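Short thread on floor coatings for metal storage bins, from the Porkholm refit.

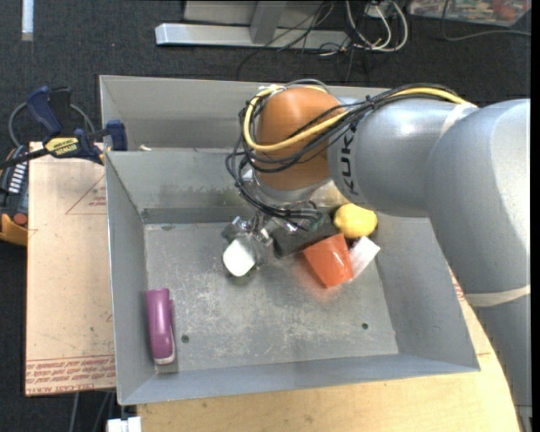 1/ Bare sheet metal scratches. Scratches are cosmetic until moisture sits in them. Then you get staining, then pitting, usually low down near the seams.

2/ We compared two options: powder coat and a bolted-in liner. Powder coat looks better for 3 months. After that the liner wins on every count except cleaning.

3/ Liner thickness matters less than the fasteners. Adom Nyarko specified 60 mm spacing at Gallmont and had no lifting at the corners. Wider spacing lifted by July.

4/ Drain holes – put them in before coating, never after. A cut edge is bare metal again.

5/ Budget was $444 per bin, liner and labor included. Powder coat came in lower but needs redoing.

6/ Hui-mei Mok has the fastener drawings. Corner detail goes up Friday.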